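Flat Surfaces and Fittings, Whitlock Workroom

Gallery index - benches, tops and edges

The pages in this gallery record the working surfaces in the Whitlock workroom as they stood at the end of the July refit. The refit replaced 13 tops across two rooms, and the entries are kept mainly for anyone matching colour, edge profile or finish when a further top is ordered. Dimensions are in millimetres unless marked otherwise. Pictures are shown uncorrected for colour, so check any match against the physical sample chips in the plan drawer.

Notes on the tops

All tops in the main room are from the Plakel range in the pale grey finish. The finish was chosen over the white for two reasons: it shows less glare under the overhead tubes, and pencil marks can be seen on it without being hard to remove. The darker Andby finish was kept for the wet bench and the area beside the sink, where staining was a recurring problem with the old tops.

Cut lengths vary. The longest single piece is 1,306 and runs without a join. Shorter pieces were cut from the same stock, so the shade is consistent from one end of the room to the other. Offcuts over 300 were labelled on the underside and stored flat behind the plan drawer.

Edges are straight, with no bullnose or drip groove. A square edge takes a clamp properly and gives a true line for the tape. It also chips more readily than a rounded one, so heavy items should be lifted over the edge and set down, never dragged across it.
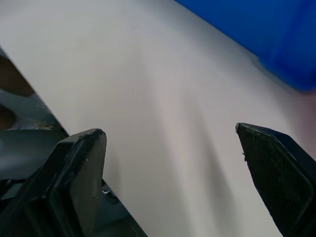
Pale surface, close view, with the straight edge running on the diagonal and a darker area to the left. Blue object at upper right.

Shading is the main difficulty in judging a light top. Soft shadows read as grey bands and are easily mistaken for wear or an uneven finish. To inspect for real defects, turn off the overhead tubes, place a hand lamp at bench height and sight along the surface from the short end. Scratches and adhesive residue will show as bright lines. Anything that moves when the lamp moves is shadow and can be ignored.

Fixings

Each top is held from below with Flurkano angle brackets, two at each end. Screws are 16 mm pan head. The 20 mm screws supplied in the pack are too long for these tops and were set aside in a marked tin. Tighten by hand only - the cordless driver strips the pilot holes at any setting above 3.

Cleaning

Warm water and a soft cloth for daily use. Methylated spirits will lift marker and most label adhesive; wipe the area down with water afterwards. Scouring pads and cream cleansers dull the finish and should be kept for the sink.

Reordering

Quote the range and finish, the cut length and the edge type. State clearly that the edge is to be left square, as the supplier's order form defaults to rounded. The wet bench is ordered under a separate line and should not be combined with the main room tops.

Next in this gallery: drawer fronts and runners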